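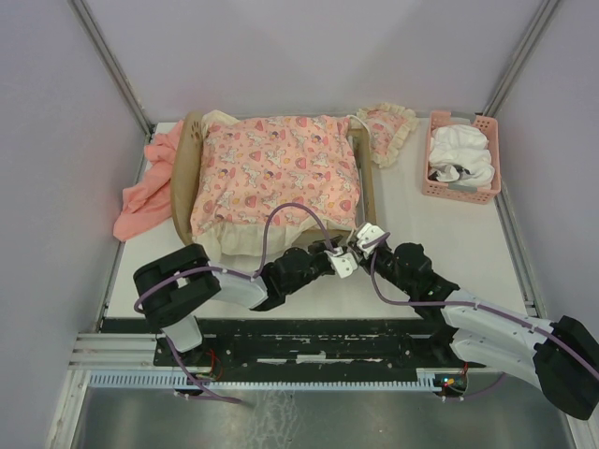 Bed task, remote control sessions, 15/02/2021
J. Nogueira, bench 2

Carried on with the doll's bed. Both arms, driven from the Penner leader handles. Recording with the Sondon logger, old version, as the new one still drops the left wrist stream when both arms start together.

Start layout is now fixed for the rest of the set. Bed upper middle with the headboard to the left, quilt on, small frilled pillow on the table past the foot end, pink cloth bunched against the headboard, basket with the white laundry at the upper right. Keep the pillow at a slight angle and vary it a bit between episodes. Grippers start close together in front of the skirt. If you park them wide apart the first second of every episode is just the arms coming in, and we have plenty of that from the earlier set.

Total in the store before today was 1236 episodes over all cloth tasks. Target for the bed alone is 200 good ones. I will not get there this week.

Handles

Left handle was sticky on closing again. Took the trigger apart, cleaned it, put it back with a drop of the light oil. Better, but it still needs a firmer pull than the right one, and you can tell in the plots: left closes late, then too far. Anyone driving should do five or six dry closes before recording to get the feel of it.

Scaling is at one to one. I tried the reduced scaling that Lustau sent over with their settings file and went back after a few goes. Fine moves near the skirt were easier, but reaching across to the basket meant letting go of the clutch and re-gripping halfway, and that leaves a dead patch in the middle of the episode.

Picking up the cloth

This is where most of the bad episodes come from. The fingers take whatever is on top of the pile, and if two cloths are lying together you get both. 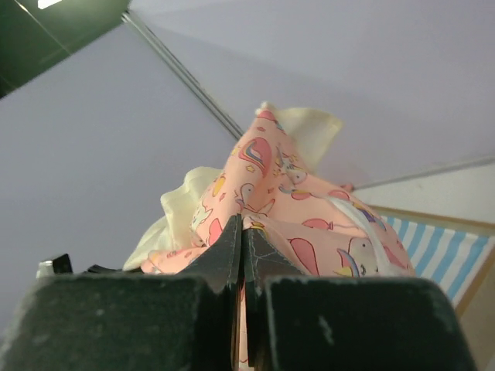 When the cream one comes up along with the pink one, do not shake it off. I did that in the first few and it looks terrible on playback, and we do not want the policy learning to shake things. Put everything down, open fully, move the fingers a finger's width to the side and take it again from an edge. Leave the second try in the episode. A clean recovery is worth keeping, and I have added a tag for it (regrasp) in the episode notes.

Approach from the side works better than straight down. Coming straight down, the tips push the cloth flat before they close and you end up with a thin fold that slips. From the side, close slowly and lift a little before dragging.

Strap on the pink cloth: keep it out of the grip where possible. If it is in, carry on, but watch where the end goes when you swing over the bed frame.

Spreading

Two hands from the start. Pulling with one arm while the other waits only turns the cloth round. Let one gripper hold the corner near the headboard and do the pulling with the other. The holding arm should stay still, which is harder than it sounds with your own hand resting on a handle. I put my elbow on the desk.

Delay between handle and arm came out at some 400 ms when the Plilska machine was also copying files. Stopped the copy and it felt normal again. Please do not run backups to Plilska while someone is driving. I have put a note on the screen.

Episodes

Saved under bed_a, first episode number 241. The first few are the ones with the shaking, marked bad, leave them out of training but do not delete them. After that they are usable apart from two where I knocked the pillow and stopped early.

To do

Check the purple cable on the left arm at full reach, it loops over the quilt and I would like it tied closer to the links.
Touch up nothing on the mounting plate until the set is finished, so the fixed camera view stays the same.
Ask Lustau whether their clutch can be held with a foot pedal.
Second driver for the next session. All of these are my hands so far and I have a habit of going left arm first.
Review the regrasp tags in March with the rest of the cloth data.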